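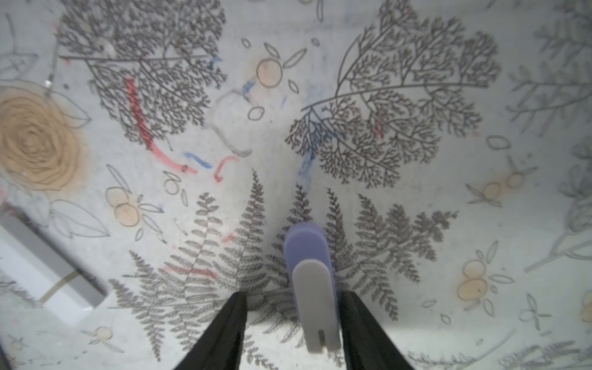

Slide 1. Lavender and gray tabs on the Urelia print.

Speaker notes, Gremton session, 29 minutes including discussion. Leave slide 1 up while people sit down. Start when the door is shut.

Opening. The subject is printed surfaces in small spaces, and what happens to small objects placed on them. Most of the trade literature treats pattern at room scale: a wall seen from several yards, furniture in between. I am interested in the other case, where the viewer is within arm's reach and the things being looked for are smaller than the motif.

State the terms early. Motif is the single drawn element, such as one rose or one fern. Repeat is the distance before the drawing comes around again. Coverage is the share of ground that carries ink. People use "busy" for all of these and it causes arguments. Do not use "busy" in this talk.

Slide 2. The floor print. Urelia, drawn by Bok-nam Ma, supplied through Flonis under order number 2991. Repeat is 591 mm. Pale ground, gray line work for the ferns and twigs, color reserved for the roses and a few thin accents. The lines are fine, so from a distance the whole thing averages to light gray. Up close it does not average at all. Pause here and let them look at the branching.

Point on value. A gray part on a gray fern is separated from it mainly by edge and shadow. A lavender part is separated by hue as well, and can be somewhat closer in value before it gets hard to find. This is the practical reason to check a print against the palest and grayest object you own. The brightest one tells you very little.

Slide 3. Sheet versus flat sample. Swatches are judged flat on a desk under one lamp, and then the material is put up or laid down under different light. Two effects to cover.

First, curvature. Where a printed sheet bends, the spacing of the motifs compresses and the eye reads the fold as a change in the drawing.
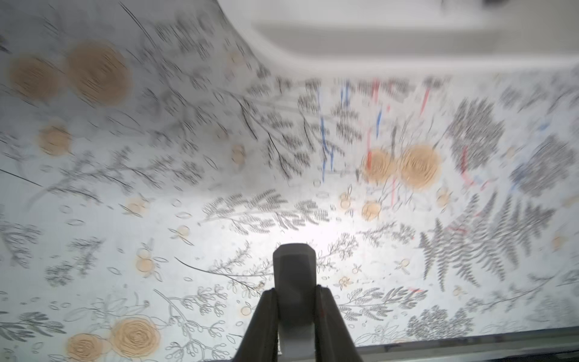

Second, glare. A highlight lifts the darks toward the ground color, and fine gray lines go first. The tan roses hold on longer because they have more area. If the print is to sit under a strong lamp, ask for the mattest finish on the list and test it at the angle you will be working from, usually lower than people expect.

Mention seams briefly. Match the repeat at the edge that faces the viewer and let the mismatch fall at the back. If asked about adhesive, refer to handout.

Slide 4. Walls. Tomar, the lily print, nearly 185 gsm on the supplier sheet. Black and gray on white, bold outline, long stems, dots between. Higher contrast than the floor. Joscha Thiele argued in March that wall and floor should share one print so that the corner disappears. I disagree, and the reason is orientation: with two prints the line between floor and wall is legible from any direction, and objects near it can be placed without guessing. Give his view fairly. He has a point for photography backdrops.

Slide 5. Contents. Go slowly here; this is the slide people ask to have sent to them.
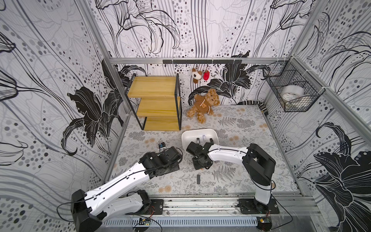
Would a plain floor make the small items easier to find?
Usually it would, for pale and dark items alike, provided the plain color differs from both. The print earns its place when the aim is to judge objects against an ordinary domestic surface.

Continue with containers. A plain white tray on a patterned floor works as a local plain ground. The tray edge does most of the work, and a small pale object inside it has only the tray to compete with. Dark objects can stay on the mat. Soft things such as the teddy bear have enough mass to read against the lilies. Open shelving with a thin frame lets the wall print through - fill the shelves last and check from the front.

Close on the checking order: palest object, strongest lamp, lowest angle. Handout has the swatch list. Spare copies are in the gray folder, lights back on before discussion.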